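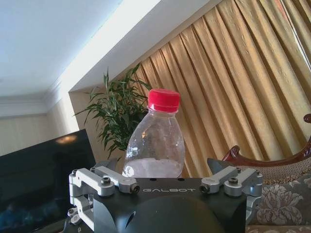

**Taswood Automation Club – Equipment Reviews**

May 7, 2020

# Wullska task recorder, seen at the Kedstead open day

Kedstead invited our club to their open day in April, and I went together with Branwen Harries. I wanted to see Wullska, their software for teaching a robot arm by guiding it by hand. You move the arm through a task, the software saves the movement together with the wrist camera view, and later you can replay it or change it. I had read the manual before, but a manual is always more optimistic than the machine.

The demonstration was given in room 202, which is furnished like a living room, with a gold curtain, a television and an old-style armchair with flowers on the fabric. I liked this choice very much. Most demonstrations I have visited used a white table with colored cubes, and after such a demonstration I know only that the robot can handle cubes. At Kedstead the objects were the kind you find at home. The bottle with the red cap was my favorite, a clear one with something white and frosty in the lower part, and a leafy plant close behind it. Clear plastic with leaves showing through it is not an easy thing for a camera.

## Setup

Helge Myklebust from Kedstead led the session. The hand on the arm carried the name GALBOT on its black top plate. I will not judge the hand, as I saw it for one afternoon only, and this review is about Wullska.

Starting a new recording takes three clicks. You give the task a name, choose the camera, and press the large button. I tried it myself without help, and I did not need to ask where anything was. The text on the screen is a good size and can be read from the chair. The only part I found confusing was the folder list. It sorts recordings by the time they were last opened, so when you look into an old one it jumps to the top and you lose your place.

## Recording and editing

I recorded a simple approach to the bottle, from the front and then from the side. The wrist view is shown live in a big window, with both fingers at the bottom, and this helps a lot. You see at once if the bottle stands between the pads or if you are coming in crooked. I was crooked in the first attempt, and the whole room was tilted in my window, television and curtain included. Helge told me the tilt does not matter for the recording, but for a person it is tiring to look at. I would like a button that turns the view level.

Editing is the strongest part. You can cut the start and the end, join two recordings, and slow down one piece without touching the others. Branwen removed a long pause from my recording in less time than I needed to find my glasses. Each change is kept in a history, and you can go back.

The replay was less convincing. Wullska follows the saved path, and if an object was moved in the meantime, it shows a yellow warning – but the warning is small and sits in a corner. One visitor did not notice it and the arm closed on air next to the bottle. A warning of this type should be in the middle of the screen, in my opinion.

## Storage and price

One project can hold 1000 recordings. For a club this is enough for a long time. The files can be exported, but only complete projects, so you cannot give a colleague one single recording. I asked if this will change and received a friendly answer without a date.

The club license costs 800 dollars per year and includes help by e-mail. For six active members this is a serious amount. There is a cheaper program called Fuentealba, which Branwen uses at work, and she finds its editing weaker but its replay safer. I have not tested it.

## About the open day itself

The session was well prepared and not too long, and visitors were allowed to touch everything. The explanation at the beginning could have been shorter. I also missed a printed sheet with the keyboard commands – I wrote them on the back of my parking ticket.

## My rating

Four of five for recording and editing, three of five for replay. I would recommend that the club asks for the trial version first and uses it with our own arm before we pay for the license. Branwen has the contact form, and members who want to join the trial can write to her.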